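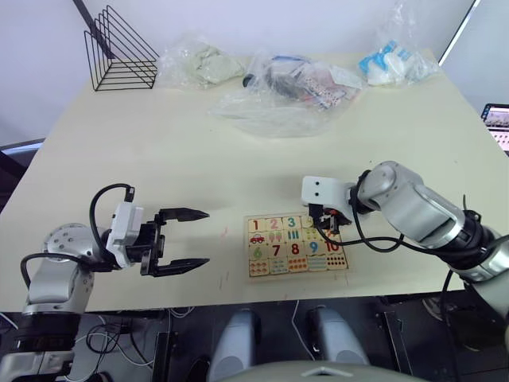 What does a team have to set up before its first attempt at the puzzle task?
The table, the tray, the start position of both arms and the attempt log, in that order. Sections 4.1 to 4.4 cover each of them.

4.1 Table and tray

1. Clear the middle of the table. Bags and spare parts may stay along the back edge if neither arm can reach them.
2. Set the number tray on the table between the two arms. The row with 1 and 6 faces the side your run sheet calls "near."
3. Press every tile flat. A tile that sits high on its neighbor will tip when a finger touches it.
4. Check the order of the tiles. Numerals 1 through 5 go in the first column and 6 through 10 in the third, each with its picture tile to the right.

Note: The tray does not have to be square to the table. Teams in the Ronia group may turn it slightly, and the judge may turn it again before the run.

Caution: Do not tape the tray down. If a gripper presses on the rim, a free tray will slide and a taped one will not.

4.2 Choosing the open slots

5. Draw the slots from the Keane cards. The practice level uses one or two open slots. The final level uses 4.
6. Lift the drawn tiles by hand with both arms stopped.
7. Lay the tiles on the table, face up, beyond the far row. Leave enough room for a finger on each side.

Note: A numeral and its picture tile count as separate pieces. They may be placed in either order. 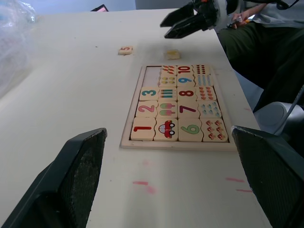

Set-up Guide, Part 4
By Brendan Madigan, Komthorpe Robotics Club
Revised 2023-05-26

4.3 Start position

8. Load the club profile in Grarkis and select "Two-arm, tabletop."
9. Open both grippers fully. The software will not accept a start position with a closed gripper.
10. Bring each arm down slowly until the fingertips clear the tiles. Use 400 as the speed value for this step. Higher values are locked until the start position has been saved.
11. Save the position under your team number, then send both arms home and recall it once. If either arm stops short, save again.

Caution: Keep hands off the table while a position is being recalled. The operator holds the controller for the whole recall and does not pass it to a teammate.

Caution: Cables must hang free of the elbow joints. Move the arm through its full sweep at low speed and watch the cable loop, especially on the side nearest the operator's seat.

If recall fails with code 112, the saved position belongs to a different profile. Repeat from step 8. If it fails with code 1821, stop both arms and call the bench lead — do not clear this one yourself.

4.4 Placing and logging
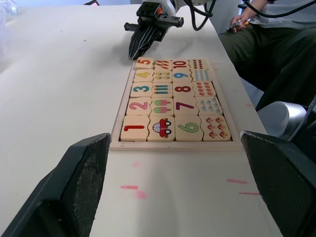
12. Start the log before the first arm moves. An attempt without a log is not scored, even if all the tiles end up in place.
13. Pick up one tile at a time. The second arm may hold still above the tray or stay home, but it must not rest on a tile.
14. Line up the wavy edges before lowering. If a tile catches, raise it and try again. Pushing down on a caught tile chips the edge and is marked as a fault.
15. When the last slot is filled, open both grippers and wait for the judge's call before sending the arms home.
16. Stop the log and enter the open slots, the operator's initials and any faults.

Note: Logs from before November use the old slot names and cannot be opened in the current profile. Export them from the archive page first.

For scoring and appeals, see Part 5.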